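Chore robots (household and shop-floor)

From the Sindodley open reference, robotics section. Page last edited January 8, 2019 by Liam Pickering.

A chore robot is any machine meant to take over the small, dull handwork people do at home or at a bench: clearing a table, folding towels, sorting parts into trays. I've looked after this page for a while now (Trefor Samuel keeps the one on vacuum robots, go read his, it's great!) and the question I get most is whether they can do it yet. My answer is sort of, if you pick the chore carefully.

Where things stand

Big, stiff items in known spots are the easy end. A box that sits in the same place every time has been fair game for decades. Trouble starts with mixed small stuff, the kind of job where you take circuit boards and little wired parts out of their bins and lay them on a tray.
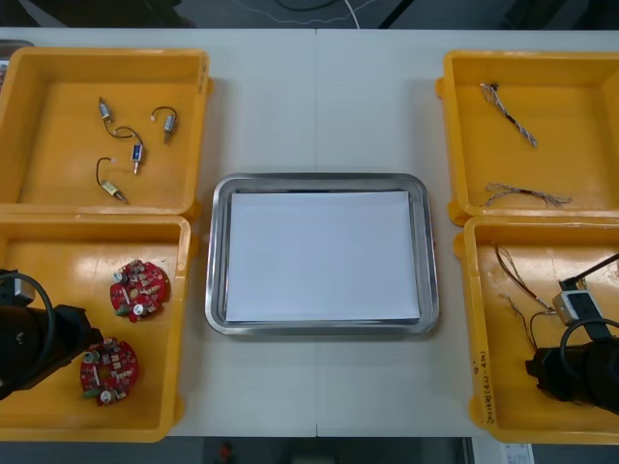 People do this sort of thing while thinking about lunch. For a machine, the round board is the friendly part, with a firm edge and a shape that stays put. Wire is the pest. It bends when you touch it, it springs back, it hooks onto its neighbor, and no two pieces ever lie the same way. At home you meet the same problem in phone chargers and shoelaces, and I'd put socks in there too.

The Pellumo trials

My favorite write-up is from the Pellumo workshop, who ran 22 kit-laying jobs in May with a two-armed setup and finished 16 of them without a person stepping in. I was so pleased when I read that! Then I got to the part about speed, and well, bring a sandwich. Most of the stops were over tangled leads, and 2 were over a part set down on top of another part.

Laying things out on a sheet of paper helps more than you'd guess, as a plain light background makes small parts much easier for a camera to pick out.
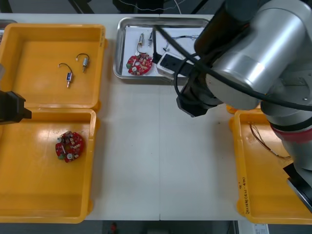 Chores at home

Kitchens and bedrooms are harder than benches, mostly because stuff moves. A bin on a bench can stay where you put it, but my coffee mug has never once been in the same place two mornings running. Matlala tried a towel folder and Tusow a dish loader, and both worked nicely in a tidy test room. I'd still do my own dishes for now.

See also: Vacuum robots; Grippers; Bin picking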